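Small Kitchen Refit, Peltmont
Gallery

The Peltmont job was a galley kitchen refit in a two-bedroom apartment. Four drawings were issued before work started and the last of them is the one that was built. This page covers the prep table, the sink run and the storage for everyday utensils. Appliances and lighting are on a separate page.

The client cooks daily and wanted the utensils they already owned to set the shelf heights. Every item was measured at its widest point with handles included, and the drawer and shelf dimensions were taken from that list. No new cookware was bought.

Prep table
Light-colored top, matte finish. Height was raised 40 mm over the old one to suit the taller of the two people using it. Front edge rounded over, back edge left square where it meets the wall strip.

The top is fixed from underneath through slotted brackets by Dobos. The slots allow the panel to move with the seasons. Fixed holes were used on the old table and the top had split at two of them.

Strainers and bowls
Colander and mixing bowls share one deep shelf to the left of the table. They are used together more than anything else in the kitchen – washing greens, draining pasta, resting dough – so they were given the shortest reach.

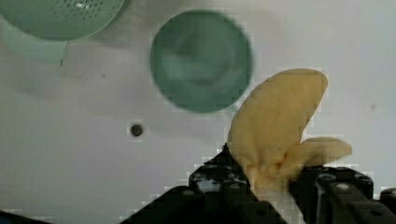 Bowls nest, colanders generally do not, and handles are the reason. A colander with side handles needs clear width well beyond its rim, and if that width is missing it ends up on top of the bowls and has to be lifted off each time. The shelf is divided by a single upright so that each stack can be pulled out alone.

Shelf liner is a ribbed mat, cut short of the front by a finger's width. It lets air under an upturned bowl. Lift and rinse monthly.

Sink run
Single sink, drainer on the right. The old double sink was too narrow on both sides to take a colander flat. The new one takes it flat with the tap swung clear.

The tap is a Truden with a pull-out head. Supply hoses were routed behind the cabinet back and can be reached through a removable panel. The panel is held by four screws, all the same length.

Drawers
Three drawers under the table, shallow at the top and deep at the bottom. Runners are Atadel, part 404, full extension. They were fitted in February and needed one adjustment after the drawers were loaded. The middle drawer was rubbing at the left side; the runner was dropped by one hole.

Dividers are loose and sit in grooves. Top drawer for knives and small tools, middle for towels and cloths, bottom for lids. Lids stand on edge. The widest lid decided the depth of the bottom drawer.

Wall strip
One continuous strip behind the table, 1458 mm long, sealed with clear silicone along the bottom edge only. The top edge is scribed to the wall, which runs out of true toward the window. Hooks can be moved anywhere along it.

Floor and toe space
The existing floor was kept. Toe space under the cabinets is deeper than usual to let a person stand close to the table. The kick boards clip on and come off without tools for cleaning.

Care notes
Wipe the table with a damp cloth and mild soap. Do not use scouring powder on the matte finish – it polishes the area and leaves a shiny patch that cannot be taken out. Use a trivet under any pan straight from the stove. Check the silicone line once a year and recut it where it has lifted.

Page last updated April 26, 2019.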